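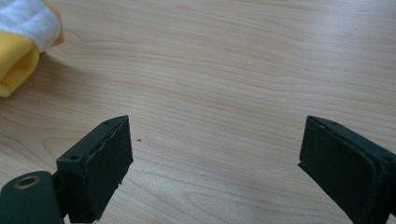
Someone under my last thread says that if you sketch outdoors for long enough you stop needing the fancy paper, and that I should quit reviewing it.

Fair, maybe. But I paid for this block so you're getting the thread.

4 min read
Print | E-mail

The block is the new Olletti cold press, the one every urban sketching account has been posting since December. The claim on the cover is that it takes five washes without buckling. I got to three before the corners came up.

Three is fine! Three is more than I usually do standing on a sidewalk. I just don't see why the cover has to say five.

I tried it down by the ferry landing first, then on the steps behind the old customs building. Same palette both times, same big mop brush. On the steps it was windy, so call that one a bad test if you like. The landing was calm.

Color sits on top for longer than I'm used to. People online call this "luminous." I call it waiting. My sky had a hard line across it before I'd finished mixing the gray for the roofs.

Lifting is good, I'll give them that. I pulled a whole chimney out with a damp brush and put it back where it belonged.

Pencil is another story. Anything softer than a 2B smears if your sleeve goes near it, and erasing roughs up the surface so the next wash goes blotchy there. I've seen four glowing write-ups and not one of them used an eraser.

Then there's the Tanabe waterbrush that comes in the bundle. It leaks when you carry it tip down. It leaks a little when you carry it tip up. I've gone back to a jar with a lid.

The bundle also has a Seken pen, "waterproof in seconds." I gave it a full minute on the railings of the landing and still got a purple halo. Ten minutes and it held. Who draws railings and then stands there for ten minutes?

Before anyone asks – yes, I looked at the Prodow pad too. Cheaper, thinner, buckles if you breathe on it, and I like the drawings in it better. Could be because I wasn't being careful with them.

That's my real gripe with the nice block. I spent the first two pages drawing like someone was going to grade me. Tight little windows, every brick. The best sketch from the whole week is a bus shelter on the back of a grocery receipt.

Someone will tell me it's archival and my grandchildren will thank me. My grandchildren can have the receipt.

If you already own the Olletti, tape the edges down even though it's glued, use a smaller brush, and keep your sleeve off it. If you don't own it, borrow a sheet off a friend and try your usual sky on it before you spend anything.

I'm taking the Prodow to the canal this weekend, with one brush and the jar. Will post the bad pages as well as the good ones – more people should.

Print | E-mail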